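Gillespie Dalgleish
2023-02-13

We're back from the Chisholm coast drive, and a few people asked for the route, so I'm putting it in a thread. Two adults, one rental car, nine nights. 1/

Day one was all travel. We picked up the car at the airport and drove straight to Potero without stopping in the city. It's an easy drive once you clear the ring road. If your flight lands after dark I'd get a room near the airport and go in the morning. 2/

We had three nights in Potero. It's a fishing town with a harbor, one long main street and a lighthouse you can walk to. The room was $487 for the three nights, breakfast included. Parking was extra and the sign didn't say so. Ask at the desk when you check in. 3/

The lighthouse walk is five miles there and back, mostly flat, with one steep bit near the old quarry. Wear real shoes. The café at the far end is closed in winter, so bring water and a sandwich. 4/

Next we went inland to Fatine. The map says 90 minutes. It took us closer to three hours with the roadwork and a stop for gas. There's one gas station between the two towns and it closes at six. 5/

Fatine is the wine part of the trip. I'm not a big wine person, but the tasting rooms are small and they don't push you to buy. We did two in an afternoon and that was plenty. Most want you to book a day ahead in winter, and you can do it by phone. 6/
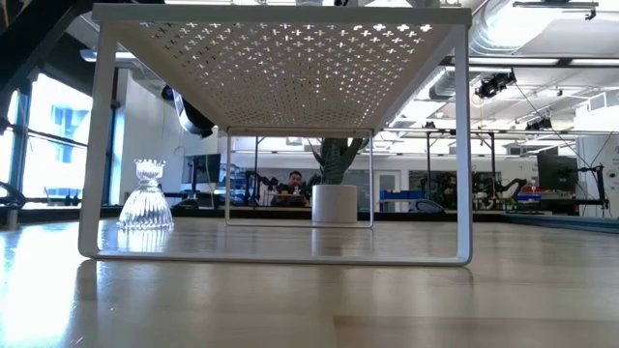
We stayed two nights in a self-catering cottage just outside Fatine. Full kitchen, decent heat, slow internet. The grocery store in town has everything you need, but get there before lunch on market day or you won't find a parking spot. 7/

If you only have a week, I'd cut Fatine to one night and put the extra one at the end. My wife disagrees with me on this. She liked the cottage more than anywhere else we slept. 8/

From Fatine you go over the pass to Dastora. The top is at 2,907 feet and there was snow on the shoulder but none on the road. The rental company gave us chains and we never took them out of the bag. Check the road report before you leave. It's updated at seven every morning. 9/

There's a pullout on the left just past the summit with a view down to the lake. Room for maybe four cars. The bigger one a mile farther on has restrooms, but all you see from it is trees. 10/

Dastora was four nights and we could have stayed longer. The lake path is paved for the first couple of miles, then turns to gravel. We saw herons most mornings. The ferry runs twice a day in winter, and you pay on board, cash only. 11/

We ate at the hotel the first night and didn't do it again. The soup place by the ferry dock is better and costs half as much. Get the fish one. They close when they run out, which was before seven both times we went. 12/

Someone asked about driving. Roads are good, signs are clear, and people leave you room. The only stretch I didn't like was the last part down into Dastora, which is narrow and has no guardrail in places. Do it in daylight. 13/

Someone else asked about going in May. The hotel clerk told us that's when the boat tours start and the prices go up. The lighthouse café should be open by then too. If you want it quiet, winter is fine. Bring a good coat. 14/

Drive back to the airport from Dastora is all highway and took us just under four hours. Fill the tank before you get on it. The rental return is on the lower level, past the long-term lot, and we missed the turn the first time. 15/15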